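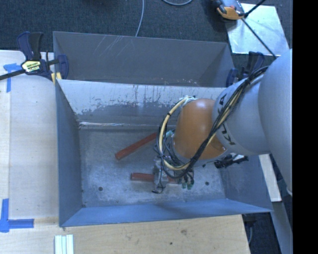
Two red bars in a metal bin, with a robot arm reaching in.

June
By Erhan Polat
Reading time: 5 minutes

Re: [estach-trade] Kikora delegation, what do we show them and who pays

Dear all,

Thank you Ertuğrul for writing first. I was at the same meeting in the town hall and my notes are a little different from yours, so I answer point by point under your text. I kept your message short and removed the part about parking.

> The Kikora people confirmed that they come with 19 persons. The deputy
> mayor is one of them, two are from their chamber of trade and the rest
> are buyers. They want to see firms, they do not want speeches. I propose
> that we give them one long day in Estach and one half day in Doltwood.

I agree with one long day here. For Doltwood I have a doubt. The road from Estach is slow in the morning, and if the bus leaves at 9 we will arrive when the packing halls are already near their break. I telephoned the Doltwood side and they would prefer the afternoon. Then the buyers can see the goods being loaded and also meet the forwarder, who is only there after lunch. It means that the dinner must be in Doltwood and not with us. I know some members will be disappointed about this. In my opinion the dinner is less important than the forwarder, because last time most questions were about freight and we could not answer them.

About the speeches: the protocol office told me that at least one is necessary when a deputy mayor comes. It can be five minutes. Please let us not fight about who gives it.

> Each firm that wants a table in the hall should pay 500. This was the
> price at the last visit and I see no reason to change it.

Here my notes are different. At the last visit the price included the interpreter, and the town paid the hall. Now the town says it will give us the hall but without heating, lights after six, or chairs. The interpreter is also separate. If we keep 500 we must say clearly what is inside this price, otherwise we will receive the same complaints as before. My suggestion is to keep the 500 and put in it the table, the chairs and a shared interpreter. A firm which wants its own interpreter can arrange this directly.

I would also like that two very small firms can share one table and one fee. There are several members on this list who make only one product and have no person to stand there the whole day. They never come to such events and then we say that they are not interested.

> Uçar has offered to sponsor the lunch if their name is on the programme.
> I said yes in principle.

I have nothing against Uçar, they helped us many times. But in the programme of a town visit, a sponsor's name must be approved by the protocol office, and the office needs it in writing before the programme is printed. Did you say yes for the programme only, or also for the banner at the entrance? With the banner there was a problem two visits ago, when the guests thought that the whole event was organised by one company. Please could you ask Uçar which one they understood.

> I also think that we should mention the old treaty in the invitation.
> It makes a good impression.

It does, but please let us write it correctly. The agreement between the two towns is from 1939, and it was about the exchange of seed and dried fruit only. It was not a general trade agreement, as it was written in the last brochure. Someone from the Kikora archive wrote to us very politely about this mistake and I don't want to receive the second letter. I have a copy of the original page and can scan it for whoever prepares the invitation. The signatures are hard to read, so I would not print the names.

Some other matters which are not in Ertuğrul's message:

Samples. The guests will bring samples, mostly food and small machine parts. Food samples for tasting need a paper from the veterinary or plant health office, depending on what it is. I asked our customs broker and he wants the list nearly three weeks before arrival. We do not have this list. Kikora says they sent it, but I cannot find it in the archive of this mailing list. If it came to somebody privately, please forward it.

Meetings. I would prefer fixed appointments of twenty minutes, with a pause after every third one. Free walking in the hall sounds pleasant, but in practice all the buyers go to the first tables near the door and the firms at the back talk to each other. I can prepare the timetable if I have the names of the firms and one line from each about what they sell and what they want to buy. One line, please, and no catalogue in the attachment. The list server refuses large messages and then I get all of them back.

Language. Most of the guests speak some English. For prices and delivery terms it is safer to have the numbers on paper. I suggest every table prepares one sheet with price, smallest order and delivery time. If you do not want to show your price to the neighbour table, keep it in a folder.

After the visit. Last time we collected the business cards and nobody wrote to the guests. I am ready to send one common letter of thanks, and each firm can write its own after it. I will need to know which contacts became something real, because the town asks for this when we want the hall again.

To move forward I need three answers on the list: whether Doltwood in the afternoon is acceptable, whether we keep 500 with the contents I wrote, and who prepares the invitation. If there is no objection to the first one, I will confirm it to the bus company. Ertuğrul, if I misunderstood something from your message please correct me here and not by telephone, so the others can also read it.

With kind regards,
Erhan Polat

PS: The microphone in the hall is still broken. I reported it again.

Contact the list owner | © Estach Trade List | Back to top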